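Brindthorpe Triathlon Opens Entries for Its Eighth Edition, Hill Still Included

BRINDTHORPE - Entries are now open for the Brindthorpe long-course triathlon, which returns in June with the same lake, the same roads and, despite a number of heartfelt letters, the same hill.

The race is capped at 317 starters this year. That is the number of bike racks we own, and we have stopped pretending there was a more scientific basis for it.

The swim starts at 6 a.m. The bike course, sponsored again by Velov, is now 57 miles after the county repaved the stretch by the quarry and took away our favorite excuse for slow splits. Athletes who trained on last year's map will want the new one. The run finishes on Macapagal Avenue, where the climb begins just as most people have begun to feel good about their day.

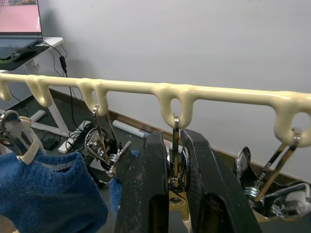
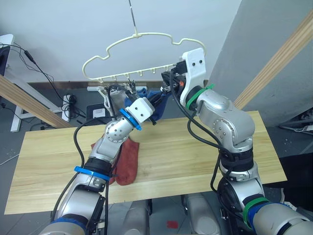 Cutoff times have been loosened a little. Racers now have 8 hours to finish, measured from the moment their own wave enters the water. Last year's rule measured everyone from the first wave, and the last wave had plenty to say about it.

Fuvia will supply the drink at all six aid stations. It comes in lemon and in a second flavor that the label calls "glacier." We have tried it and can confirm it is blue.

Relay teams are welcome and may split the legs however they like. Experience suggests settling who gets the run before paying, as the entry fee is not refundable on grounds of family disagreement.

Slots can be transferred to another athlete until the end of April. After that, the name on the list is the name on the bib, and the person under the bib is expected to match.

Packet pickup opens at noon the day before the race at the Brindthorpe boathouse. Bring photo ID. Parking is free and, by 1 p.m., mostly theoretical - the shuttle from the high school runs until evening.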